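Workshop notebook, Larham site
Saturday, March 28, 2020
Entry by: Panya Kaewsai

Subject: sorting and testing of patch leads, second session

Work resumed at the point where the previous entry stopped, with the short leads finished and the long ones still in their crate. The purpose of the exercise remains as agreed: every network lead held at Larham is to be examined, tested, labelled and returned to stock, or else withdrawn. The Dreltaleck room is to be supplied first from whatever passes.

The stock ledger gives 2,182 metres of cable of all kinds on the premises. That figure includes the drum in the passage and should not be used to judge how many made-up leads we have. A note to that effect has been entered in the ledger beside the total.

Method. Each lead is uncoiled fully and run through the hand from one end to the other. Any nick, flat spot or hard kink is marked with tape and the lead put aside. The plugs are then examined under the bench lamp. The points to look for are a latch that springs back when pressed, contacts standing level with one another, and an outer jacket that reaches properly into the body of the plug. A jacket that has pulled back and left the inner pairs showing is a fail, even where the lead tests good. The lead then goes on the Ikeda tester for all eight conductors.

Results for the session. 48 leads were examined. Two failed on the tester, both with an open circuit on pin 3. Two more passed on the tester and were withdrawn for broken latches. They will be cut back and fitted with new plugs when the next bag of Clernari plugs is opened. The remainder were labelled at both ends and coiled.

Remark on boots. The ridged boots vary a good deal in stiffness. On the stiffest of them the latch cannot be pressed fully with a gloved thumb, and colleagues are asked to remove the glove and not to pull on the cable. Where a boot has slid down the lead it should be pushed back up to the plug before the lead is coiled. Boots found split have been left in place for the present, and a decision on replacing them is deferred.

Remark on colour. Yellow continues to be used for leads between the bench and the wall sockets. Grey is general stock. Several blue leads were found in the yellow box and have been moved. The colour does not indicate length, and the label must be read.
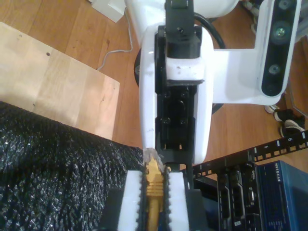 Coiling was done by the over-and-under method throughout. Leads previously wound round the elbow had taken a twist and would not lie flat, and these were hung by one end over the rail before being coiled again. Hook-and-loop ties are to be used in all cases. The plastic ties found on the older bundles were cut away, and one jacket was nicked in doing so. Blunt-ended snips have been placed in the top drawer and should be used for this purpose from now on.

Labels: the printer ran short of tape near the end of the session. The last few leads carry handwritten labels in the same form (length, colour letter, serial) and should be relabelled when the tape arrives. The serials have been reserved in the ledger and must not be issued again.

Outstanding:
Crimp tool to be checked against the gauge before any new plugs are fitted.
Long leads, lower half of the crate, not yet begun.
Tester battery reading low at close of work. Spare required.
Shelf label for the grey box still reads "telephone".
Next full check of stock due in September.

Box of passed leads left on the second shelf, with the tester beside it. P.K.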